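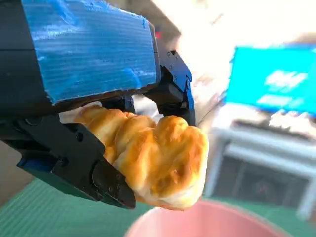
Written by the data lead, Cotbridge Robotics Club
Last touched March 26, 2025

PLUKANAR: bread-to-bowl demos, student release

Hi! So you found our bread folder. Plukanar is the club's project for this school year, and what's in here is the part we're ready to share: recordings of buns and rolls getting picked up off a table and put in a pink bowl. We wanted a task that a first-year member could set up without help, and the grocery store is a short walk from the lab, so bread it was.

I wrote most of this in one evening, so if something is unclear please open an issue and I'll fix it (I like getting issues, it means somebody read the thing).
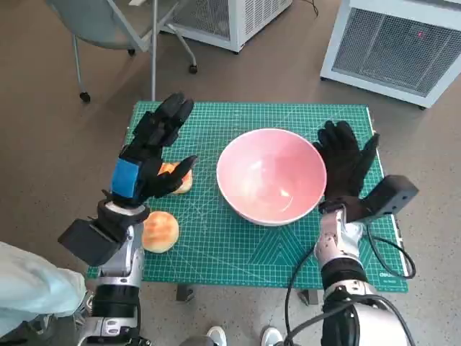

3 min read

What's in the folder

There are 296 episodes. Each one has its own directory with the video from every camera, the joint positions, and a tiny text file called notes.txt. Please read the notes! That's where we wrote stuff like "bun rolled" or "started over," and a couple of people who trained on an early copy skipped them and then wondered why their loss curve looked so weird.

Camera views are head and wrist. The wrist view is the one I'd start with for grasping. You get the fingers and the bread up close, and the bright background doesn't matter nearly as much as I was scared it would. The head view is better for figuring out where the bowl is compared to the buns, and the grid on the green cutting mat is super handy if you want to eyeball distances.

How we set things up

Mat flat on the small table, bowl near the middle, bread on the mat next to it. We didn't tape down the bowl or mark its spot, so it wanders a bit between episodes. I argued for marking it and lost, and now I kind of think the wandering is good for the models.

The bread changes too. Some episodes have round buns with golden tops, some have the shiny knotted kind with all the lumps. Knotted ones are more fun to grab, in my opinion, since the fingers have something to settle into. Round ones slide. We swap the bread whenever it starts shedding crumbs all over the mat.

Episodes were split 4 ways by bread type and start position, and the split files are in the folder called splits. Use ours if you want to compare numbers with the club's. If you don't care about that, shuffle away.

Getting it running

Unzip, then run the check script before anything else. It opens every episode and complains if a file is missing. The loader is called Ammann and it lives in its own folder with its own (much shorter) readme. It wants a recent Python and not much else. If it hangs on the first episode, try again with the workers set to 3, which fixed it on every laptop in the club except mine.

Known problems

Head and wrist video can drift apart by a few frames in the longer episodes. There's a sync column, please use it. People's shoes and sleeves get into the head view, so don't crop blindly and assume the floor is clean. Lighting changes with the time of day and we left that alone.

What's next

We're aiming for 500 episodes by July, with a second bowl if we can agree on a color. The finished set goes to the Pesance student showcase, and the version you have now will stay up so old results still match.

License is in LICENSE.txt. Class projects, go for it, and send us a link when you're done!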